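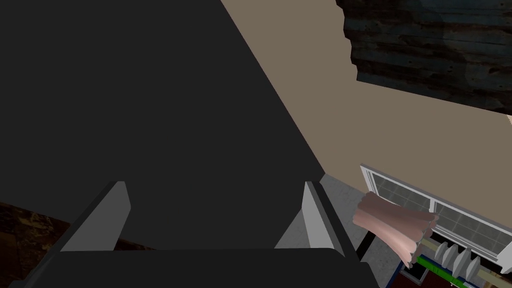 Sim kitchen, gripper open, plates in the rack past the right finger.

Wamia notebook, robotics club, Oltanthorpe
Tuesday, February 2020

Spent the session on the house scene for the Vávra challenge. Goal was to get the reset working and record a first batch of teleop runs before anyone touches training. We got the reset. The batch is partial.

Setup today
Scene file is the Getdale house set, kitchen and the room with the tiled floor. Same arm model as last week, parallel gripper, position control on the joints. Wrist view saved at every control step. The outside view was off to keep the files small. Turn it back on before the judges' runs, the rules ask for both.

Controller is the old gamepad. Left stick drifts a little, so there is a dead zone in the config now. If the arm creeps when your hands are off it, make the dead zone bigger and write the new value on the whiteboard. Don't change it in the middle of a batch.

Reset
The old reset put the arm back at the home pose but left the fingers wherever they were at the end of the last run. So some runs started closed and some open, and the policy would have had to learn both for no good reason. The new reset opens the gripper first, then moves the arm, then waits 20 steps before the recorder starts. The wait matters. Without it the first few saved views were still from the end of the move.

One thing to fix: the reset doesn't check where the arm body is compared to the view. In several start poses the arm housing takes up a big part of the picture and the counter gets squeezed into the lower right. A person can drive from that by guessing. I don't think a small network will do well with it.
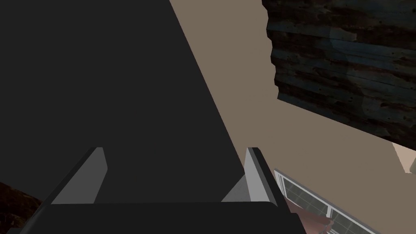

So the plan is to limit the start poses. We draw 100 random ones, look through the wrist views on the big monitor, and throw out any where the target is hidden at step zero. It's boring but it should take less than one session if two people split the list. Save the kept poses to a file in the scene folder. Please don't paste them into the script again, last time we ended up with two lists that didn't match.

We talked about moving the camera mount out to the side instead. That would clear the view, but the challenge sheet fixes the mount and we would lose points for it. Dropped.

Also looked at lighting. Everything is lit very evenly in the kitchen and the shadows under the fingers are weak, so it is hard to tell how far the fingers are above something. Two of us overshot and ran into the counter. Slower speed near the surface helped more than anything we did to the lights. Speed scale is set to the low value for now.

Recording
Target for the whole data set is 800 runs across both rooms. That number came from the planning meeting and I still think it is high for a club that meets once a week, but leave it until we see how the first model does. Three drivers took turns. Swap drivers after each block so one person's habits don't fill a whole room's worth of data.

What slowed us down:
– Recorder writes to the shared drive and stalls when another group is copying video. Write to the local disk and copy at the end.
– Run names don't include the room. Added a prefix, kit for kitchen and til for the tiled room. Older runs still need renaming.
– The gripper button toggles. If you press it twice fast, the sim keeps the first press and drops the second. Press once and wait.

In the tiled room the approach toward the corner, between the dark wall and the beige one, is the awkward one. The view comes in at a tilt, so pushing the stick forward doesn't look like forward on the screen. New drivers should do a few practice runs there with the recorder off. The vase near the wall is a good thing to line up on, and the picture above it gives you a rough idea of how far the wrist is rolled.
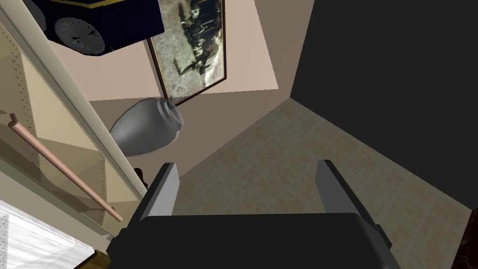 Frame problem
Stick commands are read in the world frame. Drivers think in the camera frame. That is the whole reason for the confusion in the corner. I tried rotating the command by the wrist orientation before it goes to the controller and it felt much better, but the saved actions were then in a different frame from the earlier runs. Rolled it back. We need to pick one and convert the old files. My vote is camera frame, with the world-frame action saved next to it so nothing is lost.

To do
Go through start poses and save the kept list.
Decide on the action frame before any more recording.
Rename old runs with the room prefix.
Ask whether the second gamepad can stay in our cabinet.
Check that the outside view still saves at the right size when it is switched back on.
Add a line to the run log for dead zone and speed scale.

Local disk on the left machine is getting full. Clear the test runs first – the ones marked junk are safe to delete, leave the rest.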